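Face Guessing Board, Blue, Second-Hand
Sendville Toy Shelf > Games > For two players

Item 182
Condition: used, good
Players: 2
Price: see the basket
Collection from our Mottram counter, or by post

We are glad to offer again this game of questions and guessing, which many of our customers have known since they were children. Each player has a secret character and the other must find out who it is by asking. Has your person got a hat? Is your person wearing green? After each answer you put down the faces which do not fit, until one remains and you can say the name.

The board is of blue plastic and has a thick, rounded rail along the front. It is divided into small frames and each picture has its own place in the grid. The frames move on a hinge, so a child can flip them with one finger. 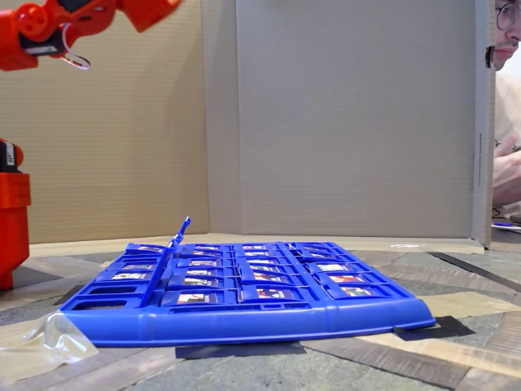
Blue board at floor level, with one flap raised.

About the condition we wish to be exact. The board is used and it is sold as used. At the front left corner there are two slots without a card. You can play with the slots empty, or you can put there a card which you have made at home. My own opinion is that home-made cards are the best part of this game, and a drawing of the grandmother is always guessed first.

We do not sell single flaps. If one comes out of its hinge in the post, please write to us before you press it back, so that we can tell you if the parcel is covered. The plastic can become white at the place where it is bent too far. 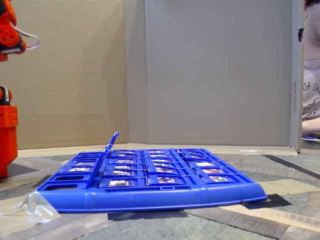

Can it be played by children who do not read yet?
Most of them manage very well, if an adult reads the names one time at the beginning. The questions are about hair, colours and clothes, and for this no reading is needed.

The pictures are cartoon characters, many of them in costume, and each has a small name label. ERIC EAGLE is orange and black, ATLANTA is green, and there are ZAP and SIR STRETCH as well. Besides these there are larger player cards with a red frame and a portrait, for example STEVE, who has short hair, and LUCIA, whose hair is short and white. The names on these are written on a banner at the bottom and are easy to read from the other side of a small table.

With costumed characters the questions become different from those in the old game. "Has he a moustache?" does not help so much. It is better to ask for the colour of the costume, or if the character looks cold. We advise to agree before the game what counts as red and what counts as orange, because we have heard long discussions on this subject.
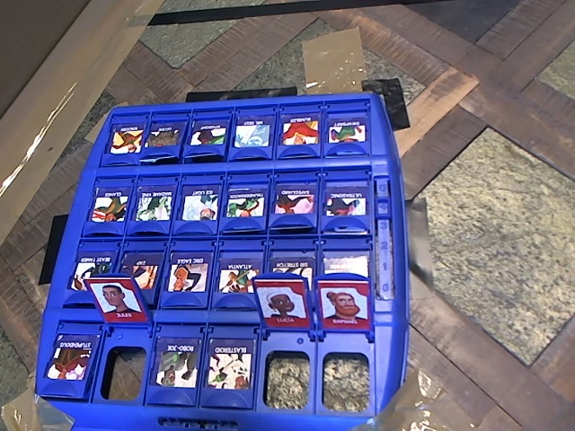
We bought ours in July from the Lusley shop and my two boys fight over who gets to be asked first, wrote Cistwood, and added that the cards went in more easily when the board was laid flat on the floor and not held on the knees. The same letter asked for a cloth bag to keep the cards in. We have this now, see below.

How to clean: wipe the board with a damp cloth and a little washing-up liquid, and let it dry open. Do not put it in the dishwasher. Cards should be taken out first and wiped only with a dry cloth.

To change the cards, push from the back with the thumb and lift at the top. Put the new one in with the name label on the same side as the others, otherwise you will have one character standing on his head. 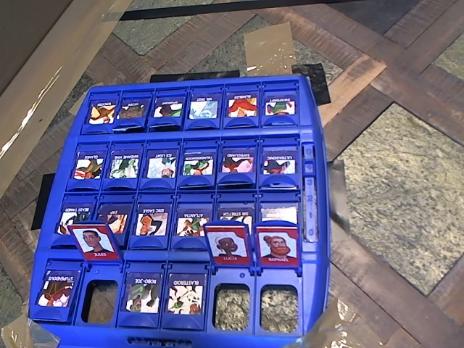
Four rows of cards, ICE LIGHT and SAFEGUARD in the second.

Often ordered together
Cloth bag with string, small, item 200
Blank cards for drawing, item 410

Returns are accepted if the game is in the same state as it left us. Please pack the cards separately from the board, and write the item number on the outside of the parcel.

Page last changed 2023-09-16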